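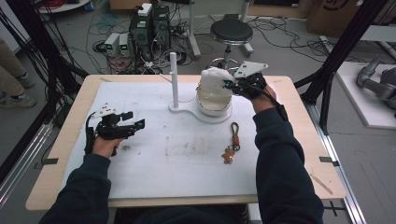 Welirley council extends household repair program

August 2016

Welirley Council has approved a second year of funding for its household repair program, which helps residents mend everyday goods and keep them out of landfill. The program will continue at the Werkport community centre and will open at a second site, the former Barnero library, before the end of the month.

Residents brought in 186 items during the first year, of which 138 were repaired and returned to their owners. The remainder were sent for recycling or kept for spare parts. Small kitchen goods, lamps and clothing made up most of the bookings.

Katalin Vincze, the council's manager of waste services, said demand had been strongest among households in the older parts of the municipality.

"Many residents told us they had a drawer or a cupboard full of things they did not want to throw away," Ms Vincze said. "The waiting list at Werkport grew to 11 weeks over the winter, and a second site was the sensible answer."

Under the new arrangement, each household may book up to two items per visit. Repairs remain free of charge, although residents will be asked to pay for any replacement parts. Gas appliances, microwave ovens and items still under warranty will not be accepted at either centre.

The council will also offer evening classes in basic mending, including hand sewing, ceramic repair and the care of leather goods. A total of 108 places will be available in the first round – half of them set aside for concession card holders. Classes will be led by Zsófia Nyitrai, who taught textiles at the Welirley adult learning centre for many years.

Bookings for both sites may be made in person at the council's customer service counter or by telephone during office hours. Residents who already hold a booking at Werkport do not need to apply again, but may ask to have it moved to Barnero if that site is closer to home.

A report on the program's second year will be presented to council next winter.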